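Flarnano Releases Build Files for Paired Hand-Held Grippers Made in Shared Workshop

STOMGATE, Tuesday, October 9, 2018 - Flarnano, a member-run hardware group working out of the Stomgate shared workshop, today released the complete build files for Skusteo, a pair of hand-held grippers for recording two-handed manipulation tasks. The release covers printed part geometry, the marker cube templates, the wiring diagram, the calibration routine and the recording software. All files are available for download without registration.

Skusteo is intended for individuals and small groups who want to record hand motion for later use on a robot arm but do not have access to a motion capture room. The operator holds one gripper in each hand and performs the task directly. A head-mounted camera records the work, and the position of each gripper is computed from the black-and-white fiducial markers on its cube.

Each gripper consists of a body, a trigger linkage, a finger assembly and a marker cube. The bodies print without support material on a machine with a bed of common hobby size. The finger tips are a separate part and are held by 2 screws, so a worn or broken tip can be changed without disturbing the cube. This matters because any movement of the cube relative to the body requires the unit to be calibrated again.

The cube was the part that took the longest to settle. Early versions used paper markers glued to the faces, and the corners lifted after several sessions. The released version uses a recessed face with a raised border. Builders may print the marker patterns on matte label stock and press them into the recess. Gloss stock is not recommended, as ceiling lights reflect from it and the detector loses the pattern at shallow angles. The same effect occurs with laminated paper. 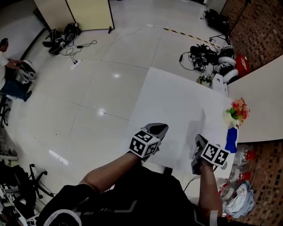 Flat work on the floor is supported in this release as a separate mode. In table mode the software assumes a working plane at a fixed height and rejects positions below it. In floor mode the plane is measured at the start of each session by touching both finger tips to the surface at several points. Large sheet goods, such as paper, fabric and thin board, can then be handled at full arm reach. Operators should keep both cubes within the view of the camera. When one cube leaves the view, the software marks the gap in the recording and does not interpolate across it.

During September the group recorded 142 sessions with the final hardware. These produced 1,815 separate clips after trimming. Clips in which a marker was lost for an extended period were set aside and are not part of the published set. The remaining clips are supplied with gripper positions, finger opening and time stamps. Floor mode and table mode recordings are stored in separate folders because their reference planes differ.

The parts list contains 51 line items for a complete pair, including fasteners, cable and connectors. Nothing on the list requires a machined part. Cable length is left to the builder. A cable that is too short pulls on the gripper at full reach, and one that is too long tends to get underfoot during floor work. The build notes recommend measuring from the hip to the extended hand and adding a hand's width of slack.

Calibration is carried out with Ikonen, the group's existing open-source tool for camera and marker alignment. Ikonen has been updated to accept two cubes in a single pass. Users of the previous version must regenerate their camera profile, as the file format has changed and old profiles will be refused at startup. A conversion script was considered and dropped. Regenerating the profile takes less time than checking a converted one.

Known limitations are listed in the build notes. Tracking is less accurate when one cube passes in front of the other. The trigger spring is stiff for small hands, and a softer spring can be fitted with no other change. The finger opening sensor drifts as it warms up and should be zeroed before each session. The software has been tested on one operating system only, and reports from users of others are requested through the project's issue page.

The hardware files are released under a share-alike license. The software and recordings are released under a permissive license. Commercial use is allowed in both cases, with attribution. Flarnano does not sell assembled units or kits and has no plans to do so.

Open build evenings for Skusteo will be held at the Stomgate workshop. Attendees should bring their own printed parts. Soldering stations, hand tools and a calibrated reference pair will be available for use on site. Space at the soldering stations is limited, and places are assigned in order of sign-up at the front desk.

About Flarnano

Flarnano is a member-run group that designs and documents low-cost robotics hardware for home and shared workshop use. Its earlier work includes the Ikonen calibration tool. The group is based in Stomgate.

Press inquiries: Flarnano, care of the Stomgate shared workshop front desk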